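Low bookcase

A low bookcase is a piece of shelving, usually no higher than the seat or the arm of a chair, that is meant to hold books and other flat household things within easy reach. It differs from the tall bookcase in having few compartments, often only a pair, and in having a top that people use as a surface in its own right. In some catalogs it is listed as a cube shelf, a side shelf or (in older ones) a reading chest.

Construction

Most low bookcases sold today are made from board with a wood-grain laminate finish, oak being an old favorite. The cut edges are covered with a thin strip called edge banding, which is often a shade paler than the faces and gives the whole piece a neat outline. Screws are driven through the outer panels into the ends of the shelf boards, and on simpler models their round heads are left showing, though many makers supply little stick-on caps for them. Rounded corners became common once such shelves moved into children's rooms, where a square corner at knee height is nobody's friend.

The Festar, drawn by Emiko Chiba for the Ellulholm workshop, is often mentioned as a typical design. It had 2 compartments and stayed in the catalog for 10 years, and plenty of them are still doing good service in hallways and spare bedrooms.

Use

Books may be stood upright or laid flat. Laying them flat suits large or heavy volumes, which tend to lean and strain their bindings when there is nothing beside them – a point Mortimer Zamora makes at some length in his household manual "The Settled Room", on page 146. Flat storage also suits things that are not books at all, such as folders, trays, tablets and closed laptops, which slide in easily and take up very little height.

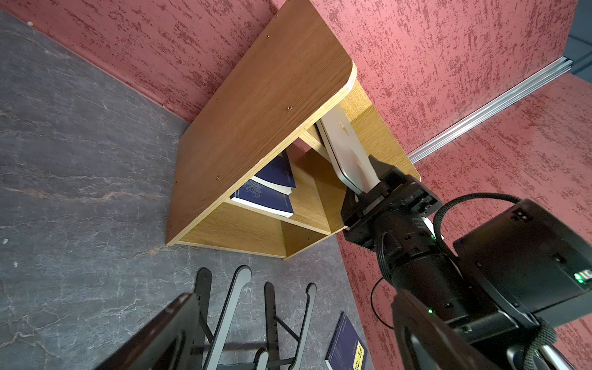

Oak-grain laminate bookshelf with two navy blue books laid flat and a flat white device partway into another compartment.

Electronic devices are best given a compartment to themselves, with a bit of air around them, and should be switched off before they are put away. Heavier books belong in the lowest space, where they help to steady the piece.

See also

Edge banding
Reading chest
Warkia shelf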